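Home | Issues | Planetary Surfaces | Submit | Archive

We use cookies to remember your reading settings. Accept | Manage

4.3 How far can the salt-crust result be carried?

The claim we set out to test is an attractive one. Bangera's group reported that chloride crusts shelter fatty acids from radiation, and several mission concepts have since treated such crusts as the obvious place to land. We think the case is weaker than its wide citation suggests.

Our set consisted of 357 chips cut from the Flivolholm evaporite beds and dosed in the Ernima chamber under low pressure. A further 21 chips were kept shielded as controls. Lipid yield fell with dose in every batch. The crusted chips did hold more than bare ones at the lowest dose, but by the fourth dose step the two groups could not be told apart. A reader who sees only the first point on the curve would come away with a very different story from one who sees all of it.

Part of the trouble is the way yield has been reported. Earlier work divided the recovered lipid by the mass of the whole chip, crust included. Crust thickness varies a good deal from bed to bed, and a thick crust adds mass with almost no lipid in it. When we corrected for this, much of the scatter in the older data went away, and so did a fair share of the effect. We do not say the shelter is absent. We say it has been measured with a ruler that stretches.

Heating is the second worry. The chamber floor warms during a long run, and salt that has been warmed can seal pores that would stay open on a cold surface. Kettani (personal communication) argues that the warming is too small to matter. He may be right, but the logs that would settle it were kept for only four of the runs.

Contamination is the third, and in our view the one most often waved away. Blank swabs from the handling bench gave lipid peaks in the same range as the weakest samples. Any peak below 849 counts was therefore dropped from our totals, a cut that removed more crusted chips than bare ones.

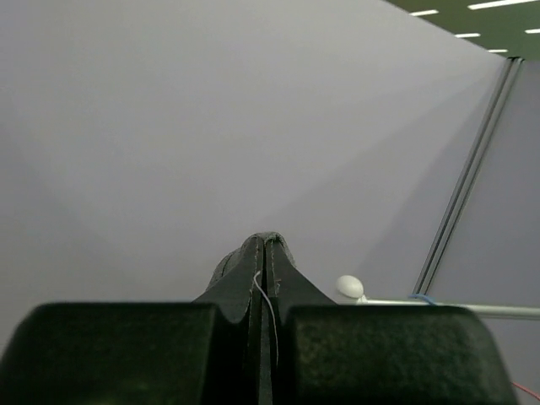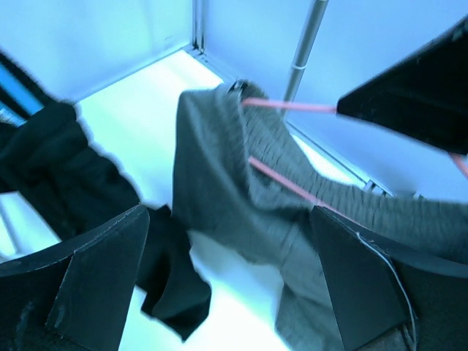
Figure 6. Gripper parts; in the second view, with a gray knit garment.

The argument over sample handling has leaned heavily on the idea that lipids reach a chip only by direct touch with skin. Our blanks give little support to that. Textiles carry oils and shed fibres, and the soft ribbed knit in the second view of Figure 6 is the sort of surface that a swab protocol written for metal and glass would miss altogether. The Singhal protocol, still the usual standard, lists tools, trays and gloves and says nothing on cloth. Until it does, we would treat any faint lipid signal from a crusted chip as unproven, ours included.

4.4 Comparison with the Flulura model

The Flulura model predicts a steady loss with depth and dose, with no special term for salt. It fits our corrected yields as well as the version with a salt term added. That is no proof that salt has no effect, only that these data do not call for one. A longer run with colder floors would be a fairer test.

Reader comments (3)

deepcore: Was the mass correction done per chip or per bed? Section 3 reads as if it could be either.

L. Bangera: Per-chip thickness would change the low-dose point quite a bit. I'd like to see the raw table before agreeing that the effect shrinks this much.

tidewrack: Glad someone finally brought up the chamber floor. We had the same problem with gypsum and gave up on the long runs.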